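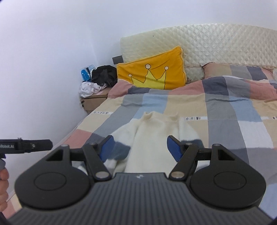 Der cremeweiße Strickpullover auf der Patchwork-Bettdecke, noch ungefaltet.

Pullover im Juli? Ein Plädoyer fürs Sommersortieren

22. Juli 2022

Ihr Lieben, ich weiß schon, was ihr jetzt denkt. Draußen flimmert die Luft, im Hof hängen die Kinder unter dem Gartenschlauch, und eure Birthe kommt euch mit Wolle. Aber gerade im Sommer, wenn man die dicken Sachen wochenlang nicht angeschaut hat, sieht man sie mit einem viel ruhigeren Blick, und darum habe ich mir am Wochenende endlich den Winterstapel vorgenommen, der seit Februar (ja, wirklich seit Februar!) mehr schlecht als recht im oberen Schrankfach lag.

Mein Arbeitsplatz für solche Sachen ist das Bett. Ich habe es lange mit dem Esstisch versucht, und Arnar Juhl aus unserer Nähgruppe schwört bis heute auf das Bügelbrett, aber für einen großen, flauschigen Pullover ist mir beides zu schmal. Auf dem Bett kann er sich ausbreiten, die Ärmel hängen nirgends herunter, und man muss sich nicht so arg beeilen. Die Decke mit den großen Quadraten in Altrosa, Grau und Hellblau hat dabei noch einen kleinen Vorteil, den ich erst nach Jahren bemerkt habe: Man kann den Saum prima an den Kanten der Quadrate ausrichten. Glatt streichen sollte man sie vorher natürlich, was ich meistens erst mache, wenn der Pullover schon daraufliegt.

Nun zum Falten, denn danach haben nach dem letzten Rundbrief gleich mehrere von euch gefragt. Flauschiges Gestrick will nicht scharf geknickt werden. Ich lege den Pullover mit der Vorderseite nach unten, ziehe zuerst den Halsausschnitt in Form (der verkrumpelt sich bei mir immer als Erstes) und schlage dann die Seiten locker zur Mitte hin ein. Die Ärmel kommen flach auf den Rücken, einer nach dem anderen, und zum Schluss falte ich das Ganze einmal von unten nach oben. Bei sehr dicken Stücken genügt das vollkommen. Dreimal gefaltet passt zwar mehr in die Kiste, aber im Herbst habt ihr dann einen Pullover mit Treppenstufen auf dem Bauch.

Und bitte nicht auf den Bügel! Poul Ladefoged hat mir nach dem letzten Treffen seine Strickjacke gezeigt, die einen ganzen Sommer lang gehangen hatte, und die Schultern sahen aus, als wären zwei kleine Hörner darin gewachsen. Mit Dampf und viel Geduld haben wir sie halbwegs wieder hinbekommen.

Vor dem Weglegen fahre ich mit der flachen Hand über die ganze Fläche. Helle Wolle verrät jeden Krümel, und die kleinen Knötchen unter den Armen spürt man besser, als man sie sieht. Abzupfen solltet ihr sie nicht, lieber vorsichtig mit einer kleinen Schere kappen oder mit dem Fusselkamm darübergehen. Alles, was getragen ist, gehört vorher gewaschen, auch wenn es noch ganz sauber wirkt - Motten sind da viel wählerischer als wir und mögen gerade das Getragene. Ich nehme handwarmes Wasser und wenig Wollwaschmittel und lasse die Sachen liegend trocknen, bis sie auch an den Bündchen wirklich trocken sind.

Für die Aufbewahrung nehme ich Stoffbeutel, in die je nach Dicke zwei oder 3 Teile passen. Das Dickste kommt nach unten, das Flauschige obenauf, damit es nicht platt gedrückt wird. Dazu ein Säckchen Lavendel, das ich jedes Jahr neu fülle. Zedernholz geht auch, wenn ihr es ab und zu anschleift, sonst riecht es irgendwann nach gar nichts mehr.

Was ihr beim Sortieren nicht behalten wollt, nimmt Welington Batista gern für unseren Tauschtisch entgegen, bitte gewaschen und mit einem Zettel, auf dem die Größe steht. Gesucht werden vor allem Kinderpullover und Mützen. Định Quan freut sich außerdem über einzelne Knöpfe und Wollreste, auch über ganz kleine Knäuel, aus denen er mit den Anfängern Probeläppchen strickt.

Im nächsten Rundbrief geht es dann um Schals und darum, warum ich sie inzwischen rolle. Schreibt mir bis dahin gern, wie ihr es mit den Wintersachen haltet!

Eure Birthe Zoëga

3 Kommentare
400 Mal geteilt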